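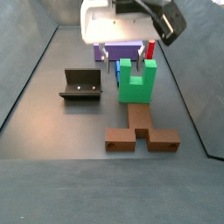 I spent most of last night's town meeting in a folding chair with one short leg, so forgive me if this comes out a little lopsided. The big item was the sidewalk café permit, and if you eat, walk or push a stroller on Gonda Street, you'll want to read to the end.

As things stand, any restaurant can set tables outside as long as it leaves a path for people to get by. The trouble is that the rule never says how wide the path has to be. Under the new proposal it would be 95 inches from the curb to the nearest chair, and each place would pay $100 a year for a permit with a little map attached. Council member Marit Lindholm wrote it, and she came with a tape measure and used it on the aisle between our chairs (we failed, by the way).

The room was pretty split. Roald Westerberg, who has run Zestwood for longer than I've lived in town, said he doesn't mind the fee one bit but would lose his whole front row of tables. He got a big round of applause. Then Elsa Vik stood up and talked about getting her mother's wheelchair from the bus stop to the pharmacy, which some days means going down into the street and back up again, and she got a big round of applause too. I clapped both times!

Anouk Van Beek from the planning office said 26 businesses would need the permit, and that 18 of them could meet the width without moving anything. The rest could ask for an exception, though the wording on that part is still pretty thin. I asked who decides on exceptions and was told it would be "a staff matter." I wrote that down with a question mark next to it.

There was also a long detour about planters. Do they count as furniture? What if they're bolted down? Åsmund Tangen wanted it on the record that his were there before the bike racks were, and now it is.

No vote yet. The council sent the whole thing back for one more round of edits and will take it up again in August, same room, 7 p.m. Written comments can be dropped off at the clerk's window any time before then, and you don't have to live on Gonda to send one in. The draft is taped up by the library's front desk if you'd like to read it first. It's four pages, and the planters are on page three.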